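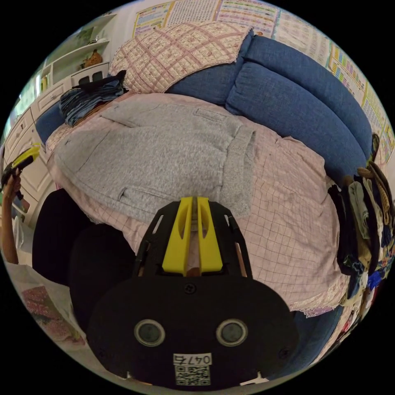
Clothes on the bed, posters on the wall behind.

Brestow, Wednesday, January 8, 2020

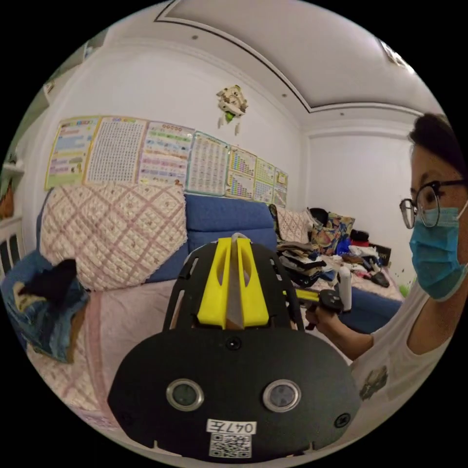
Brestow, January meeting

Present: Yufang Wei (chair), Kwabena Agbenyega, Chunhua Dong, Guilan Yuan (notes). Apologies: Shiyu Zhong.

1. December minutes agreed.

2. Clothes sorting. Lovely progress! Kwabena reported 127 pieces folded and bagged for the Tyagi swap — our best month yet. The pile beside the bed is next, blacks and khakis first. Denim stays in its own stack. Chunhua asked that knitwear be folded with the cuffs in, and all agreed.

3. The room. Everyone likes the row of posters above the sofa and they are staying up. Guilan would love a second rail so that less ends up on the bed. Yufang to ask Gernix for a price.

4. Bedding. The pink lace-edged sheet and the quilted pillow are to be kept as a pair. Chunhua has offered to look for another set.

5. Swap day. Four tables booked, one more wanted for children's things. Shiyu to confirm by email.

Next meeting: same place, Kwabena bringing hangers.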